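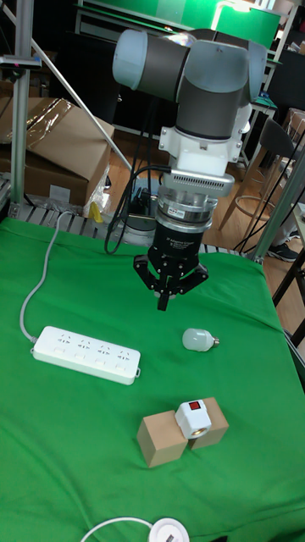
jalbers
Adaptivgreifer oder Parallelgreifer für Kleinteile mit Gewinde?

Moin zusammen, wir testen gerade Greifer für Montageaufgaben und ich komm mit dem adaptiven nicht so richtig weiter. Aufgabe: Glühbirne greifen, zur Fassung bringen, eindrehen. Die Fassung liegt auf zwei Holzwürfeln, Öffnung nach vorne, der rote Wippschalter oben drauf. Die Birne liegt auf der Seite auf grünem Tuch. Kraftsensor sitzt zwischen Flansch und Greifer, Controller ist ein Kandero, Regelung macht das Skript von Reuter (der Kollege, nicht die Firma). Problem: beim Schließen kippt mir die Birne in den Fingern, weil die Glieder den runden Kopf nicht parallel fassen. Von 30 Versuchen 7 sauber eingedreht. Der Rest verkantet oder vorher weggerutscht. Jemand Erfahrung? Überlege, auf den Pinmont Parallelgreifer zu wechseln.

Jana Albers

kl_achse6
Welche Greifkraft? Wenn du da mit Werkseinstellung drangehst wundert mich nix.

jalbers
Runtergedreht auf die unterste Stufe die der Controller anbietet. Höher hab ich mich nicht getraut, Glas halt bzw. Kunststoff bei den LEDs.

kl_achse6
LED Birnen halten mehr aus als man denkt. Geh ruhig eine Stufe hoch. Und greif am Sockelansatz und nicht am Kopf — da hast du wenigstens was zylindrisches. Adaptiv ist für sowas mMn trotzdem das falsche Werkzeug. Schön für Obst und Flaschen, aber zum Schrauben willst du eine definierte Achse.

fraesfloh
Seh ich anders. Wir drehen mit adaptiven Fingern seit Juli Verschlüsse auf, läuft. Man muss nur VOR dem Eindrehen einmal die Lage vermessen und die Drehachse nachführen. Wer blind um die Flanschachse dreht verkantet mit jedem Greifer, auch mit dem teuren Parallelding.

kl_achse6
Verschlüsse sind keine Birnen. Da hast du Rand und Riffelung.

fraesfloh
Geschenkt. Ändert am Nachführen nichts.

jalbers
Nachführen mach ich bisher garnicht, muss ich zugeben. Kamera ist fest montiert, Blick schräg auf den Tisch. Reicht das für die Lage?

fraesfloh
Für grob ja. Für die letzten mm würd ich dem Kraftsensor mehr trauen. Ansetzen, leicht andrücken, erst rückwärts drehen bis das Gewinde fällt, dann vorwärts. Macht man von Hand ja genauso. Spiralsuche kannst du dir dann evtl sparen.

rernano_fan
Klinke mich mal ein. Bevor du nen neuen Greifer kaufst: Fingerbeläge. Rernano hat weiche Pads zum Aufkleben, bei uns war das der halbe Erfolg. Und wie liegt das Tuch? Wenn das Falten wirft rollt dir die Birne schon beim Anfahren weg.

jalbers
Tuch ist nicht verklebt, ja. Hab noch eine zweite Ansicht vom selben Aufbau: 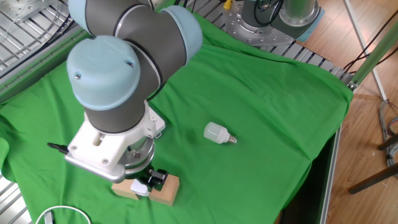 Greifer knapp über dem Holzklotz, Birne rechts daneben.

rernano_fan
Na da hast dus. Das Tuch ist ja komplett wellig und hängt rechts über die Kante. Straffziehen und unten am Rost festklemmen. Kostet nix.

kl_achse6
Tuch hin oder her, wegrutschen ist nur der eine Teil. Verkanten kommt nicht vom Tuch.

rernano_fan
Hab ich auch nicht behauptet??

fraesfloh
Ich würd eher die Fassung fixieren. Die liegt oben doch nur auf den Würfeln oder? Wenn du da mit Drehmoment rangehst wandert die mit. Kleiner Schraubstock oder gedruckte Aufnahme, fertig.

jalbers
Jo, liegt nur auf. Sollte eigentlich der zweite Arm halten, aber die Synchronisierung zwischen beiden ist noch ne Baustelle. Gut, also Plan: Tuch spannen, Pads drauf, am Sockelansatz greifen, rückwärts andrehen. Dann nochmal 30 Stück.

kl_achse6
Ändere nicht alles auf einmal, sonst weißt du hinterher nicht woran es lag.

jalbers
Ja ok. Erst Tuch und Pads, dann der Rest.

jalbers
Update: mit Tuch und Pads 15 von 30. Weggerutscht nur noch 3, der Rest alles verkantet. Kraft und Griffpunkt unverändert. Als nächstes Griffpunkt.

kl_achse6
Sag ich doch, Verkanten bleibt. Hol dir den Pinmont mal leihweise, Kai Lenz vom Vertrieb dort macht sowas wenn man nett fragt.

fraesfloh
Erst rückwärts drehen probieren, Greifer wechseln kann sie danach immer noch. Und poste mal die Kraftkurve vom Ansetzen, z-Achse reicht.

jalbers
Kurve kommt, muss die erst aus dem Controller kratzen. Export spinnt mal wieder.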